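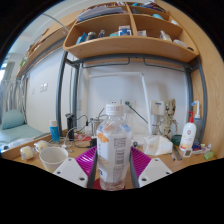
Fig. 13. Clear plastic bottle with screw cap and wraparound label.

4. Preparing and filling the Kustar 200 plant feeder

Read this section before you fill the feeder for the first time. The Kustar 200 is made by Zerlow for indoor pots and window boxes. It is not suitable for hanging baskets or for use outdoors in frost.

4.1 Rinsing the tank

1. Lift the lid and take out the filter basket.
2. Fill the tank to the lower line with cold tap water.
3. Turn the dial to RINSE and hold the green button until the light flashes.
4. Let the pump run until it stops by itself, then pour away what is left.
5. Put the filter basket back with the tab facing the dial.

Note: the first rinse may come out slightly cloudy. This is dust from the filter and will not harm plants. Rinse again if it still looks cloudy the second time.

4.2 Mixing the feed

Use a liquid feed only. Powders and granules block the drip heads, even when they seem to have dissolved.

1. Check the label on your feed for the dose per litre. Where a range is given, start with the lowest figure.
2. Measure the feed in a jug. The tank holds 2000 ml when filled to the upper line, so work out the dose for two litres.
3. Add the feed to the tank first and top up with water.
4. Stir with the long paddle — not with a metal spoon, which can scratch the level sensor.
5. Close the lid until both clips click.

CAUTION: Do not mix two brands of feed in the same tank. Some form a sludge when combined, and damage caused in this way is not covered by the guarantee.

CAUTION: Keep feed out of the reach of children and pets. Screw the cap back on the bottle straight after measuring.

4.3 Setting the flow

1. Push each drip head into the soil, a few centimetres from the stem.
2. Turn the dial to the number of heads in use.
3. Press the green button once. The pump starts after a short pause.
4. Watch each head for a minute. If one stays dry, pull it out, clear the tip with the pin supplied and press it back in.

The feeder repeats the same dose every week at the time you first pressed the button. If you set it on a Friday evening, it will run every Friday evening. To change the time, see section 6.

4.4 Winter use

Most houseplants need little or no feed from December until the days lengthen. Empty the tank, rinse it as in 4.1 and fill it with plain water. Leave the dial where it is.

4.5 Spare parts

Drip heads: part 705 (fits Kustar and Narkton feeders)
Filter basket: supplied with the clearing pin
Lid clips: sold in pairs

Older Guerra drip heads have a wider stem and will leak if used with this model.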